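About Statwood

Statwood makes and supplies play food and sorting sets for preschools, kindergartens and therapy rooms. The company was started by Teodora Karagiannis and Vesna Vidmar, who had both bought classroom supplies for a school district and had kept records of what broke, what faded and what went missing. Those records became the first product specification.

We have 30 employees in one building. Design, sample review, packing and customer service share the ground floor. Molding is done by two outside suppliers to our drawings.

What we make

The current catalog has two lines.

Lumow is play food sold by the piece or by the crate: fruit, vegetables, bread and eggs. Pieces are sized for a child's hand and are close to life size where that is practical. Grapes and cherries are supplied only as whole bunches molded in one part.

Zulaleo is the sorting line. It consists of shallow trays, color cards and matching pieces for grouping by color, shape or length. Zulaleo trays accept all Lumow pieces except the large loaf and the pineapple.

Replacement pieces can be ordered individually for both lines. A part number is printed on the inside of every crate lid. Parts for discontinued sets remain in stock until the last of the inventory is sold, and the list is updated each September.

How samples are reviewed

Each new or changed piece goes through a bench review before an order is placed with the molder. Stojan Mladenović runs the bench. The procedure covers the following:

Surface. The piece is turned by hand under overhead light and checked for sink marks, flow lines and rough seams. Gloves are optional for matte pieces and standard for gloss pieces, which show fingerprints.

Color. The piece is compared with the retained master under the same light. Yellows receive a second comparison in daylight. The banana has been through more color revisions than any other Lumow part; the present shade replaced a greener one that teachers reported as "unripe."

Grip. The piece is picked up from above, from the side and from a tray. Curved pieces have to lift out of the tray without tipping their neighbors.

Drop. The piece is dropped 100 times onto a hard floor and reviewed again for surface.

Results are entered on a single sheet and kept with the master. Sheet 2638 is the most recent at the time of writing.
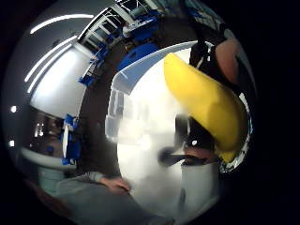 Yellow banana piece in hand at the white table.

Packing and shipping

Crates are packed to order. Ifeoma Iyamu manages the packing area and the stockroom. Orders received before noon ship the same day if all parts are in stock. Partial shipments are sent only on request.

Schools and dealers

Schools may order directly with a purchase order. Dealer accounts are handled by Eleni Nikolaidis. Our dealer for therapy and rehabilitation customers is Pacheco, which also stocks replacement trays.

Visits to the sample bench are possible by appointment in the morning. Please include the name of the school and the number of visitors in the request.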